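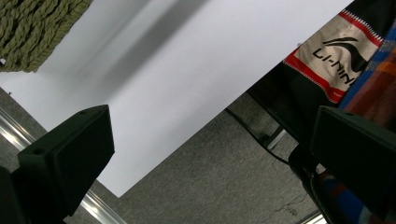

*White sheet and green woven textile, with the concrete floor below.*

## Brostora city pass, two days

I bought the Brostora city pass in July for a weekend visit with my sister. It gives entry to the old water tower, the river museum and the small railway up to Hinds, and all trams inside the ring road. The paper version comes with a folded map, and I liked it more than the app.

The tower is the best part. There are 200 steps and no elevator, but from the top you can see the whole harbor and, on a clear morning, the lighthouse at Vevik. Please go before 10 a.m., later the line is long and the stairs are narrow.

The river museum was a little disappointing to me. Half of the second floor was closed and the ticket desk did not mention it. The café on Prarnari Square, which is listed as a partner, did not know about the discount, so we paid the full price.

One more thing: the pass starts at the first scan and ends at midnight of the next day, so it is not 48 hours. If you begin in the afternoon, you lose a lot.

For people who like to walk and climb, I recommend it. With small children I would buy single tickets.

Four stars of five.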